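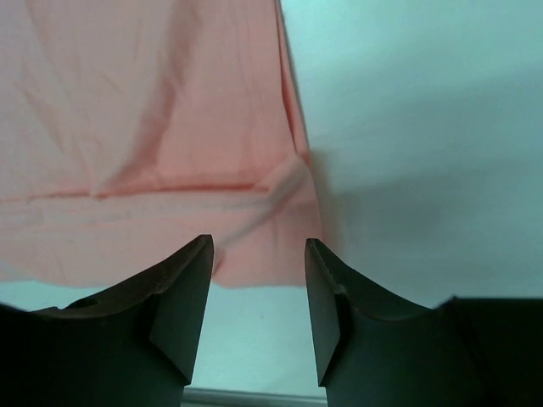 Chapter 6
Planning the Purchase of a Robotic Work Cell

After completing this chapter, the student should be able to separate the price of a robot from the cost of a working cell, prepare a written task statement, and set out a purchase schedule that a finance office can follow.

6.1 The Task Statement

Equipment planning begins with the work. A request that names a machine before it names a task is difficult to evaluate, and suppliers will answer it with whatever they have in stock. The task statement should record the items to be handled, their starting condition, their required finished condition, and the space in which the work takes place.

Cloth handling shows why this matters. A rigid part keeps its shape when it is picked up. A garment does not, and the same shirt may reach the cell in a different form each time. The buyer must decide early whether one arm is enough, or whether the work calls for a second arm to hold or spread the fabric. The answer affects floor space, wiring, spare parts, and training hours, and it should be settled before quotations are requested. 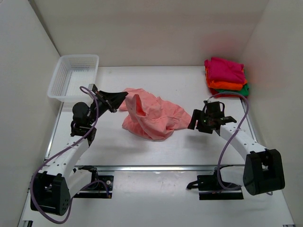 Figure 6.1 Two-arm cell with a crumpled cloth on the work surface. A basket and a stack of folded fabrics stand at the rear.

6.2 The Bikville Budget

The case used in this chapter is that of Grotano, a textile services firm with a plant at Bikville. In its first proposal, plant engineer Duarte Carvalho listed the arms and grippers and little else. Brigitta Mösli, then head of purchasing, returned the proposal and asked for 5 further entries: enclosure, work surface, cabling, operator training, and replacement gripper fingers.

The revised budget was organized by year of service. Costs that occur once, such as delivery and installation, were kept apart from costs that return, such as maintenance. Two suppliers, Abubakar and Udik, were then asked to quote against the same form.
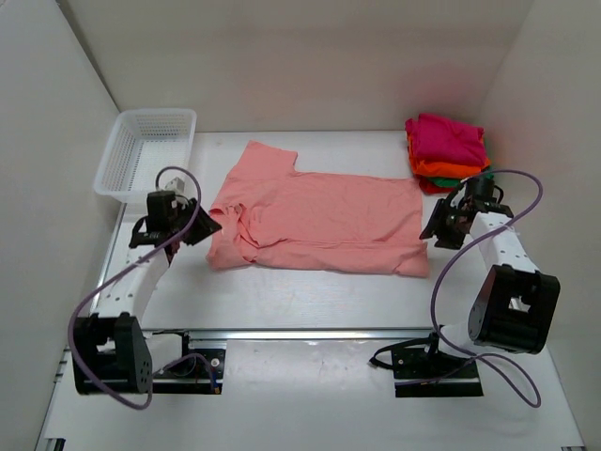

Quotations prepared in this way can be compared line by line. Where a supplier leaves a line blank, the buyer should ask in writing whether the item is included, excluded, or not offered. Grotano allowed three weeks for such questions and closed the file in April.

6.3 Trial Periods

A trial should use the buyer's own materials. The terms should state who pays for shipping, who supplies the operator, and which results will be recorded. Section 6.4 presents the trial agreement used at Bikville, together with the payment schedule attached to it.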